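Zestier Home Help > Laundry & Linens

Red cloth keeps ending up on my white bedding, and is a basket by the bed a good idea?

Harsh Rana
March 31, 2021

Hi all, long-time reader, first time posting. I have a laundry situation in my bedroom that is small and kind of silly, but it's driving me up the wall.

I have a red cloth, more of an orange-red really, that I use for wiping down the nightstand, the windowsill, the lamp, my glasses if I'm being lazy. It's cotton, I think (the tag fell off ages ago). Everything else on and around my bed is white or beige or gray. I bought nice bedding in January, the Lostdale set, 300 thread count, plus a big fluffy white towel that goes along the edge where I sit to put my socks on. I love it. It is also a magnet for every bit of color that comes near it.

What happens is I use the cloth, I need a free hand, and down it goes on the nearest soft thing. That's always the white stuff. Then I forget about it, or I sit on it, or it's a bit damp and stays there overnight. I've already got one pinkish smudge on a pillowcase that has been through 3 washes and is still there if you know where to look.

So I put a basket on the floor right up against the side of the bed, thinking I'd drop the cloth in there. The basket is great! The cloth still lands on the white about half the time.

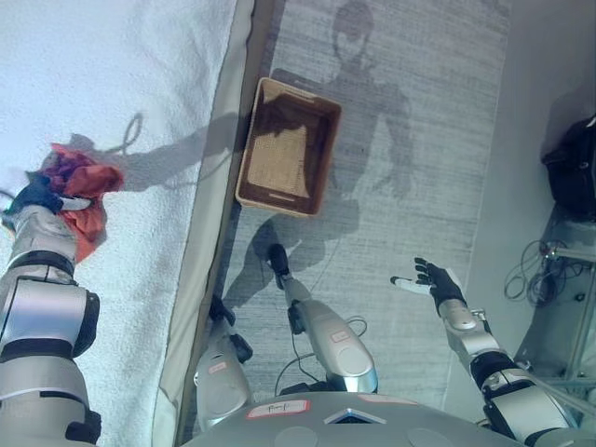 What I want to know

Is the cloth likely to keep bleeding forever, or does it wear itself out after enough washes? Is it okay to keep a dampish cloth in a wicker type basket next to a bed, or am I asking for a musty smell? And does anybody have a trick for training yourself to use the basket you bought?

Please don't tell me to just buy a white cloth. I know. I like this one.

2 replies, 1 comment

Noemi Escobedo

Oh I have been exactly here, except mine was a maroon hand towel and a cream bedspread that my aunt gave me, so you can imagine the phone call.

Bleeding first. Some reds calm down after a few washes and some never do, and you can't tell by looking. Do the white rag test. Wet a corner of the cloth with warm water, press it hard in an old white rag or a folded paper towel, and leave it under something heavy for a few minutes. If the rag comes up clean, you can relax a bit. If it comes up pink, wash the cloth alone in cold and try again. Mine took four rounds before I trusted it, and even then I never let it in with the whites. It goes in with jeans.

For the smudge you already have, stop putting that pillowcase in the dryer! Heat makes it a lot harder to get out. Soak it overnight in cool water with oxygen bleach (check the label on the bedding first, my cream bedspread said no to everything) and then wash it by itself. You may need to do the soak twice. I wouldn't use chlorine bleach on anything that has a colored trim or a beige edge.

The thing I'd really worry about with a fluffy towel or blanket is the pile. It holds onto moisture way longer than a flat sheet does. So a damp red cloth bunched up on a flat sheet might get away with it, and the same cloth wadded up on something nubby is going to sit there and soak in. If you're going to put it down anywhere on the bed by accident, the plain sheet is the safer accident.

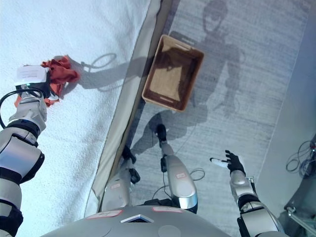
Also, wash that fluffy piece more often than you think you need to, and shake it out good before it goes in. Mine collects lint from everything and the lint is where I first noticed the pink. I kept thinking it was from my robe. It was not my robe.

On the basket smell question, I'd say fine if the cloth is nearly dry and bad if it's wet. I hang mine over the shower rail first and then it goes to the basket.

Eusebio Huaranga

I can only speak to the basket part, I don't know anything about dye.

I have a Riis basket next to my bed, on the rug, and I've had it long enough to have opinions. Woven ones breathe okay. If yours has any kind of dark liner or anything dark on the inside, take a look at it now and then, because you won't see a mildew spot on dark brown until it's a big one. Once a month I tip mine upside down, bang the bottom, and leave it by the window for the afternoon. Never had a smell.

Getting yourself to use it is all about where it sits. Mine used to be down by the foot of the bed and I threw things at it and missed. Now it's at the spot where my hand hangs down when I'm sitting on the edge. On my old Noltasberg frame the side rail stuck out a little and I kept catching my shin, so leave yourself a gap if yours does that too. Long side running along the bed is better for me than short side. Easier to hit, and you don't kick the corner when you get up in the dark.

And fold your white towel so it isn't the whole landing strip. If it's laid out all along the edge, of course the cloth is going to end up there, there's nowhere else for it to go.
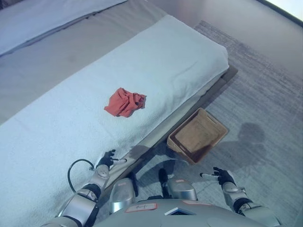 Red cloth on the folded white towel, with the floor beside the bed free for the drop.

I moved mine up toward the pillows and that did more for me than any amount of reminding myself. My wife says I should just put things away when I'm done with them. She's right, and I haven't managed it in 21 years of marriage.

One more thing. Don't fold the cloth. If you make a rule that it has to be folded before it goes in, you will put it down on the bed "for a second" until you have both hands free, and there you are again. Let it be a heap.

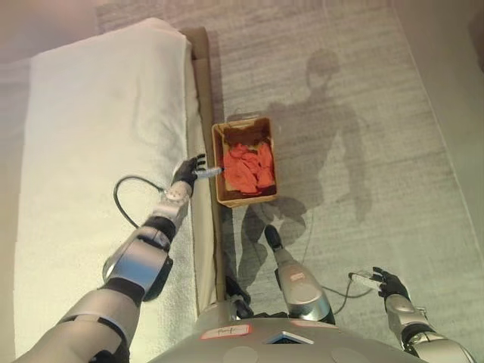

It'll dry faster loose anyway, as long as you don't pile socks on top of it. I keep my basket for cloths only. The minute a pair of socks gets in there, it's a hamper, and then I stop reaching in for the cloth because I don't want to dig.

Comment from Giuliana Urrego

Adding to what Noemi said about the rag test, do it with a drop of your regular detergent too. I had a scarf that passed with plain water and then turned a whole load of dish towels the color of shrimp. Same scarf, same sink. The detergent was the difference.

Harsh, did the pillowcase come clean? I have one with the same problem and I'm scared to soak it, the label has washed off and I can't remember what it said.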